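Simulation and Rendering > Grippers and end effectors

Thread: Wrist camera vs. fixed camera in sim, gripper in view, dark reflective strip

ygtello
Posted Tuesday, 9:12 am

I'm comparing two gripper models in simulation before we buy either one: the Hokwood parallel gripper with the short fingers and the Sibiya with the angled housing. Same arm, same controller gains, same table asset. The policy input is a single camera near the wrist at 15 fps.

With the Hokwood the object detector behaves. With the Sibiya I get false detections on the dark strip of the table, always near the middle, always at low height. Pose estimates for the false object drift when the arm moves and settle when it stops. I ran 40 episodes per gripper. I had planned to score both on grasp success, but the detector is now the main difference between them, which makes the comparison useless.

Any suggestions before I rebuild the table?

nsamir
Posted Tuesday, 9:40 am

Drifts when the arm moves and settles when it stops is what a specular highlight does. Its position depends on the viewpoint. Post a render from the wrist camera with the table cleared and default lighting.

ygtello
Posted Tuesday, 10:05 am

Sibiya mounted, no objects spawned, default lights. The gripper housing comes in at the upper left. The detector puts its box on the pale patch on the dark band, and confidence goes up if I crop to the lower part of it, near the small smudge at the edge.
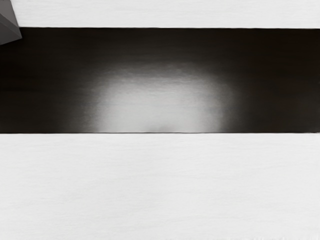
Does the gripper model itself change what the detector sees on the table?

Mostly through the mounting. The two flanges have different thicknesses, so swapping grippers moves the camera unless you correct the offset, and a moved camera puts the highlight somewhere else and changes its size. The housing also blocks some light and hides a corner of the view, but that effect is smaller.

I checked after writing that. The Sibiya mount file puts the camera 22 mm further from the flange and I never compensated.

gerrit_g
Posted Tuesday, 10:31 am

Then you've been comparing camera positions. Match the camera pose to the fingertip center, rerun, and see what remains.

I'd also raise the roughness on the dark material. The falloff looks wide already, but the center is nearly as bright as the white surface next to it. A detector trained on light objects against dark backgrounds will box that every time.

n_bognar
Posted Tuesday, 11:02 am

I disagree with changing the roughness. Real benches have shiny strips. If you tune the material until the detector stops complaining, you've hidden the failure and you'll meet it again on hardware. Fix the camera offset, leave the material alone, and add cleared-table frames to the training set.

gerrit_g
Posted Tuesday, 11:15 am

Depends on what the test is for. He wants to know which gripper grasps better. Detector robustness is a separate test. For the gripper test I would bypass the detector and feed ground-truth object poses from the simulator.

n_bognar
Posted Tuesday, 11:24 am

Ground truth for the grasp comparison, fine. I still wouldn't touch the material.

xmasilela
Posted Tuesday, 1:50 pm

Check the noise too. The edges of that patch look speckled to me. If you're rendering with few samples per pixel, the speckle changes frame to frame and some detectors respond to it. We had this on the Grallell cell model. Going from 16 to 128 samples removed a third of the false boxes and cost us a lot of render time. The denoiser did less than I expected.

Also check whether your grain texture drives the roughness channel or only the color. If it drives roughness, you get streaks at the top of the highlight, and they look like an object outline to a small network.

ygtello
Posted Tuesday, 2:18 pm

Samples per pixel was 32. Grain map is wired to both color and roughness. I didn't set that up, it came with the table asset.

Plan:
Correct the camera offset for the Sibiya.
Run the grasp comparison on ground-truth poses, 77 episodes per gripper.
Run the detector separately on cleared-table renders, material unchanged, at 32 and 128 samples.

nsamir
Posted Tuesday, 2:33 pm

Keep the same random seeds for both grippers. And log finger closing force, not only success. The Londen controller clips force at the default limit and the longer fingers will hit it sooner.

ygtello
Posted Thursday, 4:47 pm

Results so far. Offset corrected. Cleared-table set is 2,600 renders per setting, randomized arm poses, Sibiya mounted.

False boxes at 32 samples: 9.1 percent of renders. At 128 samples: 6.4 percent. So noise is part of it, but the highlight alone is enough to trigger the detector.

Grasp comparison on ground-truth poses: Hokwood 71 of 77, Sibiya 73 of 77. I wouldn't call that a difference. The force log shows clipping on 2 of the Sibiya failures.

gerrit_g
Posted Thursday, 5:10 pm

Raise the force limit and rerun the Sibiya failures on the same seeds. If those two pass, report both numbers.

n_bognar
Posted Thursday, 5:26 pm

And 6.4 percent with the material untouched is a number you can try to bring down with training data. How many cleared-table frames are in the set now?

ygtello
Posted Thursday, 5:31 pm

None. Adding them tonight.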